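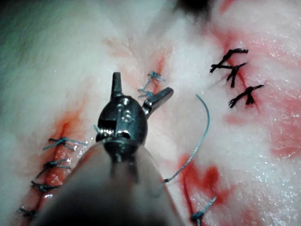 How I Spent a Semester Learning to Tie Things Together: A Report on Knots, Hems and Mended Socks

So, for my independent project I picked hand mending. My advisor, Gyula Szekeres, asked everyone to choose a skill that their grandparents had and they didn't, and to spend the term getting from hopeless to okay at it. I thought about bread, but half the class was doing bread. Then my favorite gray sweater got a hole in the elbow and that kind of decided it for me.

My question was pretty simple. How long does it take a complete beginner to make a repair that holds up to normal wear and a trip through the washer? I also wanted to know which stitches people around me still use, so I made a survey and talked to one person who knows a whole lot more than I do.

What I started with

I could sew on a button, badly. I owned one needle (bent) and a hotel sewing kit with thread in colors I've never worn. For the project I bought a darning mushroom at a little shop called Tumis, a pack of sharps, some wool yarn, and a spool of Lillavia cotton thread that the woman at the counter told me was good for beginners because it doesn't tangle as much. It still tangles! But I did try the hotel thread afterward for comparison and wow, yes, big difference.

My practice pile came from the donation bin in our dorm, with permission, plus whatever my roommates threw at me once they heard I was fixing things for free. I kept a notebook where I wrote down the fabric, the kind of damage, the stitch, how long I worked on it and how it looked after washing.

The survey

I put a short form up in the student center and in the laundry room, and got 106 responses, way more than I was expecting. The biggest group said they'd throw out a sock with a hole without thinking about it. Jeans were different – a lot of people said they'd try to save jeans, mostly by ironing on a patch. Hardly anyone had heard of darning by name, but several people described it perfectly when I asked what their grandmother did with socks ("she made a little basket over the hole").

I should say that people who stop to fill out a form about mending probably care about mending more than average, so I wouldn't lean on these answers too hard. Gyula pointed this out in my midterm meeting and he was right.

Talking to Anikó Bárány

Anikó Bárány did alterations for years and now teaches an evening class over in Romaniuk Hall. She let me sit in on it for free as long as I threaded needles for anybody who couldn't see well enough to do it. I learned more in that room than from all the videos I'd watched put together.

Her first comment on my work was that I was pulling everything too tight. I'd been yanking each stitch like I was tying down a tent, and that's why my darns puckered up after washing. She had me lay the thread down and just leave it alone. She also makes you tie off with a couple of tiny backstitches in place of a big knot, so there's no lump to rub on your heel. I'd been making enormous knots. I was proud of those knots.

The other thing she drilled into us was to start well outside the hole, in fabric that's still strong. If you anchor your stitches in the worn part, the whole repair tears right back out and takes more sock with it. I had already found this out on my own with a pair of my roommate's hiking socks (sorry again, and thank you for being nice about it).

What happened

I used four kinds of repair over the term: a plain woven darn, a ladder stitch for seams, a whipped patch and a blanket stitch for frayed edges.

The ladder stitch was the quickest to learn by far. By the second try I had one I couldn't find again after I closed it up, and I spent a while turning the pillow around looking for it. Every ladder-stitched seam in my notebook survived the wash.

Darning took me a lot longer. My first few looked like a spider had been having a rough night. The weaving part is relaxing once you get going, but keeping the rows even is hard, and you really do need decent light. I did most of mine at my desk after dinner and had to pick plenty of it out again in the morning. After a month or so they started lying flat. The elbow on my gray sweater was the last thing I did and I wear it all the time now, and you can see the patch if you know where to look, but I kind of like that.

Patches were in the middle. They held fine on denim and cotton. On stretchy fabric they were a mess, and I never solved it. Anikó says to use a knit patch with a looser stitch, and that's what I'd try first if I kept going.

Problems with the project

I was the only tester, so this is really a report on how fast one person learns. I also got better as I went, and the easy stuff mostly came first, so my times for the different stitches can't be compared very fairly. And I only washed most things two times before I had to hand them back. A sock with three washes behind it might tell a different story.

If I did it over, I'd practice every stitch on the same fabric from the beginning, and I'd get somebody else to learn alongside me.

Thanks to Gyula Szekeres, to Anikó Bárány and her Romaniuk Hall class, and to everyone who trusted me with their socks. My notebook is in the department office if anyone wants to look through it.

Comments

rernico_fan: My mom used a light bulb inside the sock in place of the mushroom. Works great!

Petra: Did you try wool yarn on cotton socks? Mine always shrinks and pulls.

Petra: Never mind, just saw the bit about pulling too tight. That might be me.

dormlaundry: I filled out that survey! Still throwing out my socks though.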